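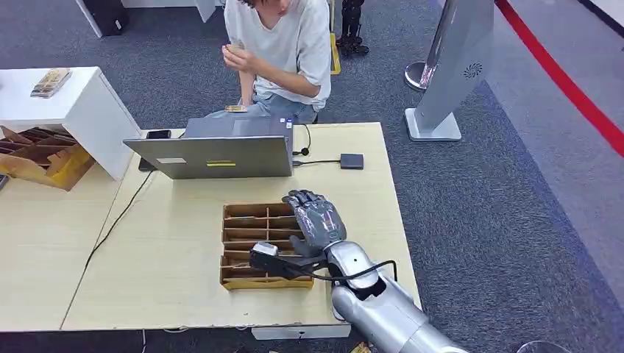 Cardboard sorting tray in its usual place on the centre table, laptop behind, side table on the left.

Rosser Supplies Helpdesk
Ticket 3656
Opened: 9/4/25
Site: Fakatham, upstairs workroom
Product: Rultska divided sorting tray, cardboard
Also mentioned: Zorko light wood tables
Priority: Low (changed from Normal by helpdesk)
Status: Open

Fault as reported by site

The dividers in the tray work upwards while we are sorting. Once one of them has risen even slightly, a small card can slide under it into the compartment next door. You don't see it go. You find out later, when a compartment that ought to hold one kind of card holds a mixture, and then the whole row has to come out and be done again.

I was told on the phone that this "doesn't happen with this product". It does happen with this product. It has happened since February, on the tray we had first and on the replacement, so please don't send another replacement and close the ticket. That is what was done last time.

What I would like to know is whether the dividers are supposed to be fixed at the base or only slotted into each other. The leaflet calls it "secure interlocking construction", which could mean either.

Helpdesk reply

Thank you for contacting Rosser. Please confirm that the tray is being used on a flat, level surface and that it is not overloaded. Cardboard trays can be affected by moisture in the air. We suggest moving the tray to a drier room and leaving it overnight.

Site

The surface is flat. It's a table. I have put a level on it in both directions, since I knew I'd be asked.

I don't believe the moisture explanation. The spare tray is kept on a shelf in the same room, same air, and its dividers are sitting right down where they should be. If it were damp I would expect that one to have gone too. I will try the overnight thing anyway so that it can be crossed off.

As for overloading, these are cards. They weigh next to nothing. We sort them in batches of 52 and they are spread over the whole grid.

Site, following day

Left the tray overnight in the downstairs office, which is heated and as dry as anywhere in the building. Pressed all the dividers down before I left. They were still down in the morning. Brought it back up, did one batch, and the dividers towards the front right had lifted again by the end of it.

So the tray behaves perfectly when it isn't being used. I am not sure what that is meant to prove.

Helpdesk reply

Thank you for carrying out this test. We have looked at your attachment and note that your workspace consists of two tables placed together. Movement between the tables may cause the tray to flex. Please try using the tray on a single table.

Site

It is on a single table. Look at the attachment again. The tray is in the middle of the centre table, and the other table runs along the left-hand side. The tray isn't sitting across the join and never has been.

I did pull the side table away for a morning, to save another round of messages. No difference, apart from having nowhere to put anything down. Table is back.

Since Zorko tables are also bought through you, I checked those as well. Feet are tight. The white piece under the front edge of the centre table is tight. Leaning on the table doesn't make the tray shift. I don't think the tables have anything to do with it and I'd ask for them to be taken off the list of suspects.

Helpdesk reply

Noted. We also see several cables on the work surface. Please make sure that no cable is passing over or under the tray, as this may catch on the dividers.

Site

This is the first suggestion I've thought was worth the time, and I will be fair about it. There is a black cable that loops across the front of the tray, and the handheld device it goes to has been getting put down on top of the front compartments. I had stopped noticing either of them. The long cord from under the laptop runs off down to the left and isn't near the tray, and the one going right, to the little dark grey box, is behind it. So it's the one at the front we are talking about.

What I don't accept yet is that this is the whole story. The first tray did the same thing in February and I can't say for certain where that cable was lying then. A cable might lift the front dividers. I don't see how it lifts one at the back.

Tests I'm going to do, one change at a time:

Test A. Handheld device put down on the bare table, never on the tray. Cable left as it is.
Test B. As A, with the cable also led round the side so it doesn't cross the front.
Test C. As B, with the tray turned end to end, so that what was the front right corner is now at the back left.
Test D. Spare tray, cable and device back in their old places.

Each test is two full batches. At the end of every batch I will run a strip of paper along the base under each divider. If the paper goes through, it counts as lifted. That's a crude way of doing it, but it's the same crude way every time.

Site, results of A

Still lifting. Fewer places than before, and mostly at the front. Paper went through on the right-hand side in both batches.

Site, results of B

Better. First batch clean everywhere. Second batch, paper went through in one place towards the back. I pressed it down and it came up again when I slid a card out of the compartment beside it.

I suspect that somebody at your end would like to stop reading after the word "better".

Site, results of C

Turned the tray round. The divider that had been coming up at the back now comes up at the front, as it's the same divider. The fault moved with the tray. That isn't the cable, the table, the air or the way we sort. One slot on that divider is cut wider than the others and there is nothing gripping it. I could move it with a fingertip. Its neighbours need a proper push.

Site, results of D

Spare tray, with cable across the front and device on top, the way we had it before. Front dividers had started to rise by the end of the first batch. Back ones stayed put in both.

My reading is that there are two faults and they have been hiding each other. The cable and the device pull at the front, on any tray. Separately, the tray in use has a badly cut divider. Clearing the cable deals with the first. It does nothing for the second.

Helpdesk reply

Thank you for your detailed testing. We are pleased that moving the cable has resolved your issue. Unless we hear from you we will close this ticket.

Site

You are hearing from me. Please don't close it. Read the result of Test C.

I have also gone back to the wording on the Rultska leaflet, which says the tray is "good for 2000 sorting cycles". It doesn't say what a cycle is. If it means one card in and one card out then we'd be through that quite soon and I would like to be told. If it means a full tray, we are nowhere close. Either way, a slot that was cut too wide was cut too wide on the day it left the factory, and no number of cycles comes into it.

Three things wanted, in writing:

Whether the dividers are glued at the base or only slotted. I asked this in the first message.

What a cycle is.

A replacement divider, the single piece, for the tray in use. Not a whole tray. The base and the outer walls are perfectly sound and I'm not throwing them out for one strip of cardboard.

Helpdesk reply

We have reopened the ticket and passed your questions to Rultska. We understand that the dividers are slotted only and are not glued. Single dividers are not listed as a spare part. We will ask whether one can be supplied.

As a temporary measure you could apply a small amount of adhesive tape at the base.

Site

Slotted only. Thank you. I'd have liked to have that at the start.

Tape tried on the loose divider. It holds, but the edge of a card catches on it when you slide one out, and cards left against it pick up a mark. I've taken it off again. What is working for the moment is a folded sliver of card pushed down into the wide slot to take up the slack. Two batches with that in place and the paper didn't go through anywhere. I wouldn't call that a fix. It's a wedge, and it will work loose.

For whoever sets the table up next: device goes on the bare wood to the right of the tray, cable round the side, nothing resting on the dividers. I've written this on a piece of paper and left it by the laptop. I don't have high hopes for it.

Helpdesk, internal status

Moisture: ruled out by site
Tables (Zorko): ruled out by site
Cable and device on tray: confirmed, front dividers
Divider slot too wide: reported by site, awaiting Rultska
Spare divider: requested
Definition of "cycle": requested
Status: Waiting on supplier

Site

"Reported by site" is fine, but I can post you the divider if anyone there doubts it. I would need it back.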